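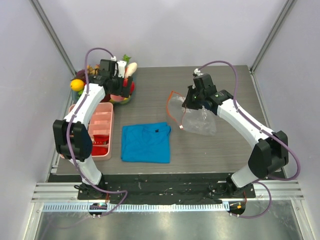
A basket of produce and a compartmented tray on a wood-grain tabletop

Veg box scheme

A veg box scheme is a way of buying fruit and vegetables where a grower or a small firm picks what goes in and you pay a set price for it, usually by the week. I've been getting one for years, so forgive me if this entry wanders a bit (I do get carried away about leeks!).

How it works

You sign up, choose a size and say what you can't stand. Most schemes let you rule out a couple of things. Mine is called Odera and it covers 46 villages, with drop-off points at pubs, school gates and one very patient garage. Trollar, the next one along, brings it to the door but charges more. A small box there feeds two people if you cook most nights, and a large one has beaten me every time I've tried it.

What you get

It depends on the season, and on how honest the scheme is about buying in. From the end of winter into April comes the hungry gap, when the stored roots are running out and the new crops aren't ready. Expect cabbage, then more cabbage. Some schemes fill up with imported peppers, others just send a smaller box - I prefer the second sort, though my family would vote the other way.

Flema, which is a growers' group and doesn't sell boxes itself, keeps a list of small schemes. It had 217 on it in February 2024, and quite a few of those have fewer than 40 customers.

Storing it

Take the leafy tops off carrots and beetroot as soon as you get home, or they go bendy. Potatoes like a dark cupboard. Salad keeps best in a bag with a bit of kitchen paper tucked in, and limp celery perks up after about 30 minutes standing in cold water. I leave tomatoes out of the fridge and will argue with anyone over it.

Names

You'll also see "veg bag", "harvest share" and "farm share". That last one can mean you're paying for part of the crop up front, good year or bad, so read the small print. Folatance uses all three names on the same leaflet.

See also: allotment, farm shop, seasonal food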